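Forum > Material und Pflege > Schuhe und Kunststoffe
Thema: Geschäumte Badeschlappen schrumpfen - Lagerung oder Material?

wustska_187
Ich betreue die Leihschuhe im Hallenbad Osevcombe. Bestand 186 Paar, geschäumtes EVA, einteilig gespritzt. Seit Juni reklamieren Gäste, dass Größe 39 wie 38 ausfällt. Nachgemessen an 23 Paaren: Innenlänge bis zu 6 mm unter Soll. Gelagert wird im Nebenraum der Technik, direkt neben dem Heizungsverteiler. Gereinigt wird mit lauwarmem Wasser und neutralem Reiniger. Liegt es an der Wärme oder an der Charge?

Ulises Quintero
Wärme. EVA-Schaum ist geschlossenzellig, bei erhöhter Temperatur entspannt sich das Material und das Gas in den Zellen diffundiert aus. Der Schrumpf ist bleibend. Auf 50 Grad kommt man neben einem Verteiler schnell. Leg ein Thermometer mit Maximalspeicher ins Regal, dann hast du nach einer Woche einen Wert.

pudport
Widerspruch. Frisch gespritzte Ware schrumpft auch bei Raumtemperatur nach, wenn sie beim Hersteller nicht lange genug getempert wurde. Ich hatte eine Lieferung von Zinchenko, Artikel 831, die lag nur im kühlen Keller und war trotzdem zu kurz. Ohne Vergleichspaar aus derselben Charge ist die Diagnose Raten.

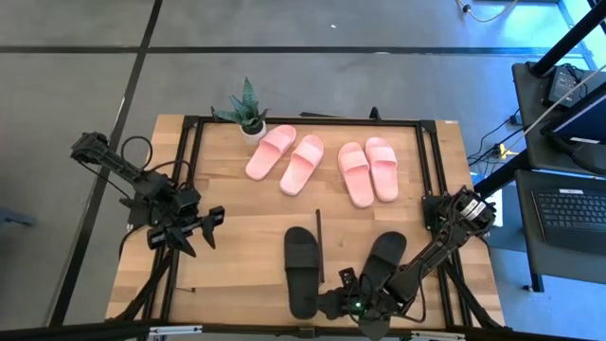 Otakar Dvořáček
Beides kommt vor, lässt sich aber trennen. Nachschrumpf durch zu kurzes Tempern betrifft die ganze Charge ziemlich gleichmäßig. Wärmeschaden streut: Die Paare an der warmen Regalseite sind kürzer, oft verzieht sich zusätzlich die Sohle. Also Regalposition notieren und getrennt auswerten.

wustska_187
Regalposition habe ich nicht erfasst. Hole ich nach. Verzug an der Sohle ist bei mehr als 23 Paaren erkennbar, die Ferse steht hoch.

Ulises Quintero
Dann ist die Sache für mich klar. Verzug ohne Wärme habe ich bei EVA noch nicht gesehen.

pudport
Ich schon, durch Stapeldruck. Wer die Schlappen quer ineinander steckt, bekommt nach ein paar Monaten Druckverformung im Riemen und im Fußbett. Die Sohlenkante bitte auch prüfen, an der Stelle wird Stauchung früh sichtbar. Senkrechte Rippen sind dafür praktisch, weil sich ihr Abstand mit dem Messschieber abnehmen lässt. 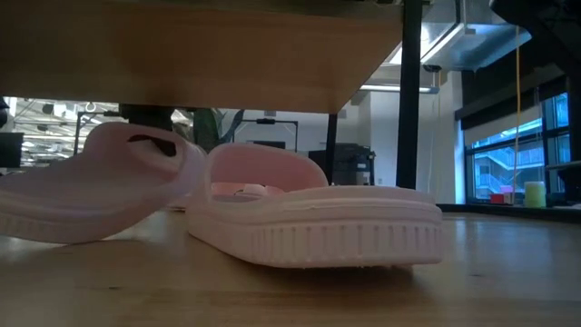 Rosa Badeschlappen, rechts die Sohlenkante mit senkrechten Rippen.

Otakar Dvořáček
Rippenabstand taugt nur mit Referenz. Die Formen sind je nach Größe skaliert, man vergleicht sonst Äpfel mit Birnen. Innenlänge mit Messstab, immer bei 20 Grad, immer nach 24 Stunden Liegezeit.

wustska_187
Zwischenstand: Maximum am Regal 47 Grad, gemessen um 14 Uhr. Warme Seite im Mittel 5 mm zu kurz, kalte Seite 2 mm.

pudport
Die 2 mm auf der kalten Seite erklärt der Verteiler aber nicht. Charge reklamieren.

Ulises Quintero
Mit der Lagerung lehnt dir das jeder Lieferant ab. Erst Regal umstellen, dann neue Ware gegenmessen.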